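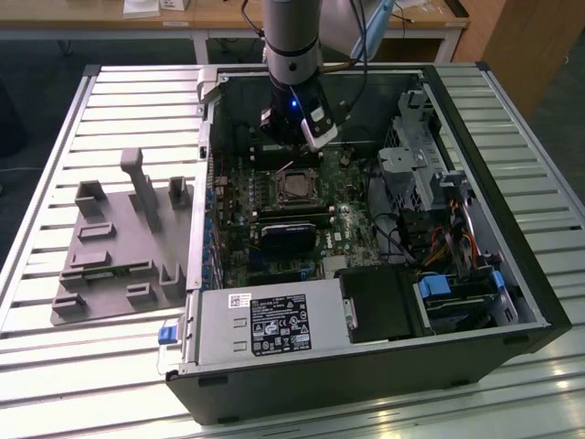

An open desktop tower with its motherboard exposed.

Computer refurbishing

Computer refurbishing is the practice of taking used computers, bringing them back to good working order, and passing them on to new owners. It sits somewhere between repair, which fixes a fault for the person who already owns the machine, and recycling, which breaks a machine down for its materials. A well-kept office desktop can have a surprisingly long second life, and many go through three or more owners before they are finally scrapped.

History

People have traded used computers for as long as there have been computers small enough to carry out of a building. The trade grew quickly after 2000, when large offices began replacing their desktops on fixed schedules and whole floors of similar machines came up for sale at once. This was a wonderful thing for refurbishers! A batch of matching computers is far easier to work on than a mixed pile, as parts can be swapped freely from one to the next.

One small but much-loved example is the Dulwood workshop, which opened in a former shoe store with 17 donated desktops and a single workbench. Within a few years it was sending out 300 machines a year to schools, libraries and families, and its simple paper checklist was copied by other groups, among them the Siriwan Reuse Center.

Process

Work usually starts with sorting. Machines that are badly cracked, rusted or missing major parts are set aside as donors, and the rest are logged and tested. Any data left by the former owner is then erased, either by overwriting the drive with special software or by removing and destroying it.

Cleaning comes next, and it matters more than newcomers expect. Dust packed into a heat sink can make a healthy processor slow down or shut off.
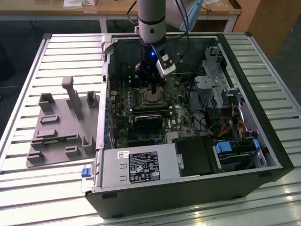

After cleaning, the refurbisher checks the memory, the drive, the power supply and the small battery that keeps the clock running. Swapping an old spinning drive for a solid-state one is the upgrade most people notice first — a computer that took minutes to start can be ready in seconds. Adding memory is another favorite, and on most desktops it takes only a moment.

The last steps are installing an operating system and running the machine under load for several hours. Many workshops choose free systems, which often run happily on older hardware.

Grading

Sellers commonly grade refurbished computers by looks. The top grade has few or no marks, the middle grade shows light wear, and the lowest may have deep scratches or faded keys. Grades differ from seller to seller, and a scuffed case can hold a superb computer. Fultus, a regional reseller, lists looks and test results separately, while the Coko exchange uses a single score for both.

Environmental effects

Making a new computer takes a great deal of energy, water and metal, so every extra year of use spreads that cost further. Very old machines can draw more power than newer ones, and refurbishers weigh this when deciding what to keep. Parts that can't be saved are sent on to recyclers, who recover copper, gold and other metals from the boards.

See also

Electronic waste
Right to repair
Data erasure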